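The councillor who reads the minutes

Napaporn Meesuk has been to every public sitting of Mukik town council since the Cornero affair broke, and she has the parking receipts to prove it. She would like the council to pay them. The council is considering its position.

Cornero is the firm that sold Mukik a strip of land behind the bus station for 600 times what it had paid. The council's explanation is that prices go up. "They do go up," says Meesuk, who sits for the opposition. "I just hadn't known land could do it over a weekend."

Her questions have so far produced 108 pages of correspondence, 50 of them blank. A covering note described these as "intentionally so". She has had them bound.

Montri Ongart, the deputy mayor, signed the purchase order. He has told the local paper that he signs a great many things and cannot be expected to enjoy all of them. Did Meesuk find that persuasive?

"I found it frank," she says, pouring more tea. "Montri is a perfectly pleasant man. He sent me a card when I broke my ankle. He also sent the wrong file to the auditors, twice, and I do wish he'd put the same care into both."

The inquiry opens in April and will hear from 13 witnesses. Ongart is down to speak first, unless his back is bad again. Meesuk is down to speak last, after lunch on the final day, when the public gallery tends to thin out.

"They've given me ten minutes," she says. "I was on my feet longer than that over the bins."

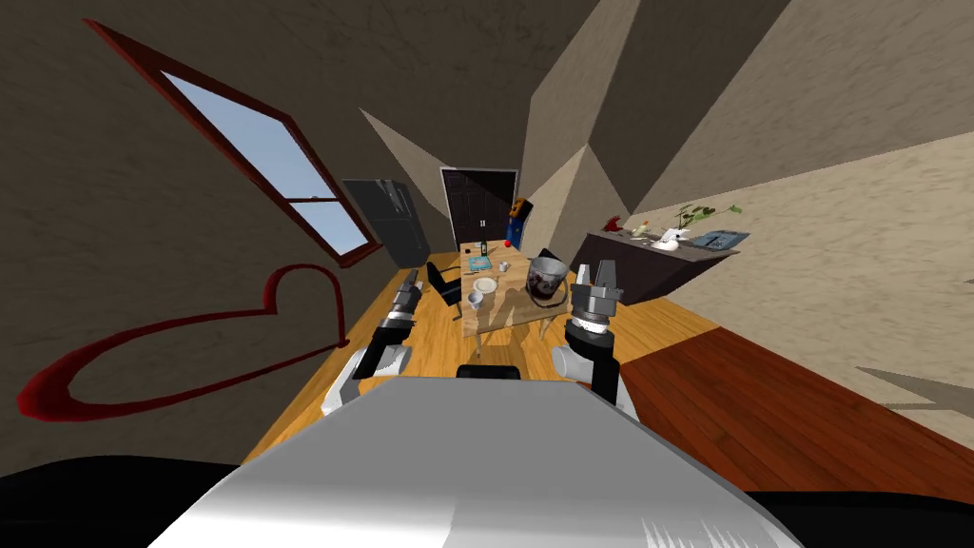
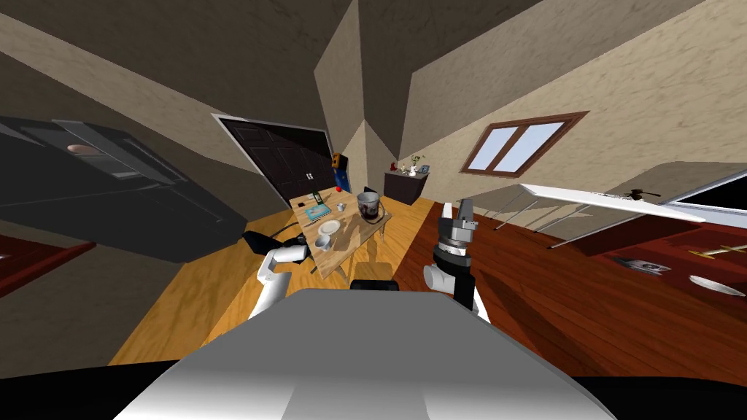
What happens to the land

For now, very little. A plan to put a covered market on it, drawn up by the architects Nilsuwan, is on hold until the inquiry reports. Meesuk likes the plan, to the annoyance of her own party. "It's a good market," she says. "I'd only like to know who we're buying it from."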